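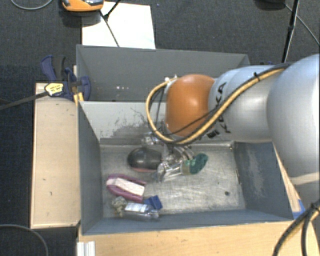
What counts as a mixed bin?

A mixed bin is any open container holding things that have no common use, no common size and no common owner, and that were put there one at a time.

Figure 2. A mixed load in an open grey metal bin. A clear plastic bottle with a whitish label lies near the front wall; a purple-pink oblong object with a white strip lies behind it. The right half of the floor is largely empty.

2. What people put in the bin, and what they call it afterward

The definition at the head of this section took longer to agree on than we would like to admit. Our first version required the contents to be "unrelated," which sounds firm until two adults try to apply it to a shoelace and a single glove. Kwofie held that they were related (both are worn). Teixeira held that by this standard a hat is related to a wristwatch and the study could be abandoned by lunch. We settled on use, size and owner, and on the phrase "one at a time," which has carried more of the weight than either of us expected. A box packed for moving is full of unrelated things too, but somebody sat down and packed it. A mixed bin has no packing day.

Fifteen households in the Hasero district agreed to keep one such container for five weeks and to leave it alone in the sense of not tidying it on our account. This second condition proved hard. Several people tidied it on our account before we had finished explaining the condition. We asked each household to keep a plain notebook beside the container and to write down whatever went in or came out, in whatever words came to mind. The notebooks are our main source. We did not supply a list of categories, having seen in the Cusi pilot what happens when one does: every item that resisted the list was filed under "Kitchen," including a bicycle pump.

2.1 Where things settle

Contents gather. Given a flat floor with plenty of room, people still drop the next thing beside the last thing, and the result is a crowd at one end and a good deal of unused floor at the other. The arrangement in Figure 2 is the one we have come to think of as typical: everything resting on the scratched floor lies in the left half, close enough that a crumpled grey-beige object touches the end of the bottle. Our households produced the same shape in shoe boxes, mixing bowls, a drawer with no front, and one very handsome salad basket that deserved better.

When we asked about it, people gave reasons that pointed in every direction. One respondent said she was keeping the empty side free "for something bigger." Nothing bigger arrived in the five weeks. Another said the empty side was the clean side, and that using it would mean having no clean side. A third had assumed that the empty side belonged to her husband, who, interviewed separately, had assumed the reverse. We have no quarrel with any of these accounts. They are at least as good as the one we had prepared, which was that the full side was nearer the door.

2.2 Names for things

The bottle is the easy case. A bottle on its side with its label still around it will be written down as "bottle" by nearly anyone, and if the writer is in a hurry, as "btl." Trouble begins with objects whose color is clearer than their purpose. In Figure 2 a small angular object just above the bottle is bright blue, and that is a perfectly serviceable name for it. The dark oval object with the smooth domed top and the reddish-pink lower edge is harder to name in fewer words than we have just used. Our notebooks are full of its relatives: "the black round one," "black thing (heavy?)," "that," and, from a retired schoolteacher with excellent handwriting, "item."

We coded every notebook entry by the kind of word the writer leaned on. Use-names ("opener," "charger") were common in the early pages and grew less so. Color-names rose steadily to fill the gap. Place-names ("the one from under the sofa") held up throughout and were the most reliable of all when the household was later asked to find the thing, provided that the person doing the finding had been there for the sofa. The entries that served worst were those that combined care with vagueness, such as "small useful part." Every household that wrote those words kept the part, and every one of them was unable to pick it out again.

Teixeira, who did the first round of coding, wanted a separate code for crumpled things. Kwofie, who did the second, felt that crumpled was a condition and that most things could be brought to it. The notebooks supported Teixeira. People treat a crumpled object as a kind in its own right, whether it began as a bag, a wrapper or a sock, and they are reluctant to open it up and find out. One entry reads, in full, "crumpled. left it." We have retained the code.

2.3 Taking out

We had expected removals to be the mirror of additions, with things leaving in some loose relation to how they came. They do nothing of the kind. Additions are spread over the week like light rain. Removals come in bursts, usually when one particular object is wanted and four others have to be held in the other hand while it is looked for. Those others then face what the Wetach building's residents, with whom we had two long group conversations, call "the trial." Having been picked up, an object must be either defended or thrown away. Most are returned to the bin without a verdict.

Objects lying against one another fare differently from those lying alone. A thing in contact with its neighbor is often moved as a pair with it, and the notebook may record only the neighbor. Long objects lying at an angle, as the purple-pink oblong does, were described by several writers as "in the way" even where there was nothing for them to be in the way of. Clear objects were passed over. Two households hunted for a transparent lid that each had written down as missing, and both entries were later crossed out with some force.

The Zeneo checklist, which we used for the closing visits, asks the householder to sort the remaining contents into keep, move and discard. We report the results in Section 5 and will say only that "move" was the favorite by a wide margin, and that on being asked where to, most people looked around the room and named a second container.

2.4 A note on the container itself

Hard-floored bins are noisier than soft ones, and we believe this matters. A bottle laid in a metal bin announces itself; a bottle laid in a cloth basket does not, and is more likely to be followed by a second bottle. Households with metal containers wrote longer entries, perhaps on account of having been heard. Our sample is too small to press the point, and one of the authors regards it as nonsense. It has been left in at the insistence of the other.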